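Home | Stories | Mending | Archive | Contact

The bag that keeps coming back
17 September 2023
By Minttu Honkanen

Sihan Kong has repaired bags and children's clothes at Otden for years, and pink is the colour she sees most. "It shows everything," she says. "People still buy it."

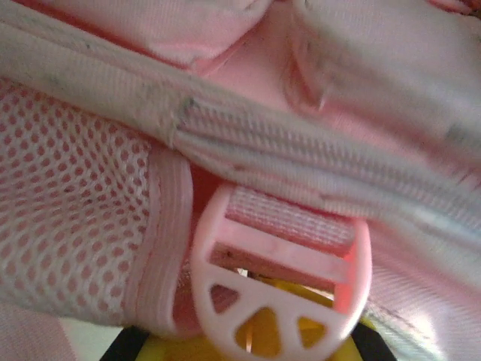
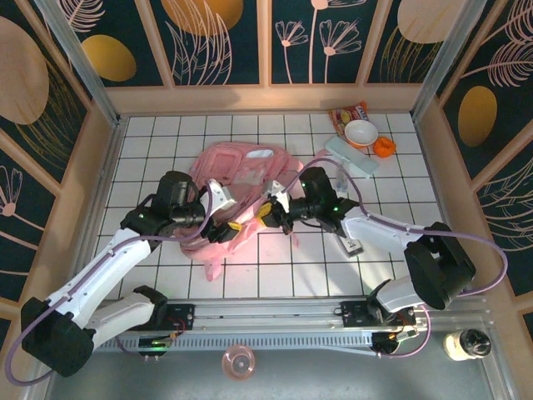

Kong's first rule is to leave the needle alone until the thing is clean. Grime along piping hides worn stitches, she says, and a zip should be brushed out before anyone decides it needs replacing. "I've had people ask for a new zip when they needed an old toothbrush."

Mesh pockets are harder. Once the elastic goes, she unpicks the whole edge and starts again — a job she doesn't enjoy. Padding she leaves in if she can.

Last February she took in 21 bags from Caltemura. Most went back the same month. "Two were past it. I kept the zips."

She won't iron anything padded, whatever the label says.

Comments

marg_t: Dish soap and cold water for grey marks on piping. Never bleach.

Leinonen: Does she take backpacks by post?

pip: My daughter's has the same mesh and the elastic went first on ours too.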